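Saturday, January 6, 2018

Looking after Lemon

14 shares

Lemon is a pair of hand-held grippers. There was a Lemon before this one, which had motors and an arm and opinions, and when it went back to Bundgaard in December the name stayed behind on the charging shelf and got attached to the next thing we put there. My job title says nothing about grippers. My week says very little else.

The idea is simple enough. You carry the grippers about a bathroom showroom, picking things up and putting them down near a sink, and a robot is later supposed to learn from it. The upkeep is less simple. Every morning starts with the fingers. Open, close, open, close, 20 times each side, listening for the click that means a screw has wandered. Then a wipe with a dry cloth. I used a damp one in my first week and Eyvindur Hallgrímsson, who wrote the checklist, added a line to it in capitals.

After the fingers come the markers. A cube that has shifted by a hair looks perfectly fine and ruins the lot, so I press each one with a thumb and look for a wobble. We lost 181 recordings to one loose cube before Christmas. I had pressed that cube. I had pressed it, I now think, in the spirit of a man kicking a tyre.

Last come the cables, which get walked from one end to the other, and the little cards that say where things are, which migrate. Then we put something on the counter by the sink and get on with it. 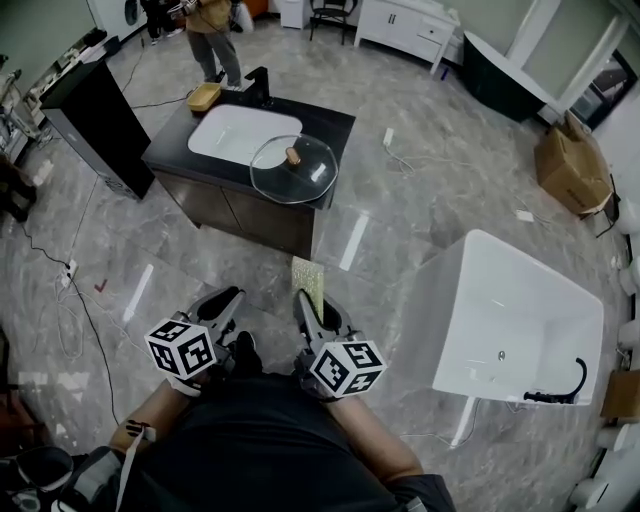
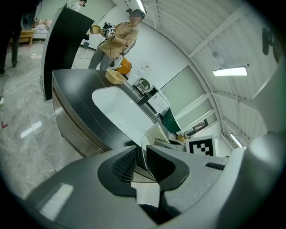

The trouble this week was the right-hand one, which began closing a touch late. You squeeze, it thinks it over, it closes. Eyvindur blamed the spring. I blamed the cable, mostly on the grounds that I'd only just changed the spring. We swapped the cable and it was the spring.

For anyone with the same model from Flanum: take out the four small screws first and leave the long one until last, or the whole side comes away in your lap. The new spring goes in with the short leg towards the fingers. The manual shows it the other way round, and I believed the manual for 60 minutes of my one life. A dab of grease on the pivot, no more. Then the 20 squeezes again, and 12 slow ones holding something thin, to see if it slips.

It slipped on the ninth. I cleaned the finger pads, started over and got to 12.

Spare springs are on order from Pullalus, who sell them in bags far larger than anyone could want. I've asked for two bags.

3 comments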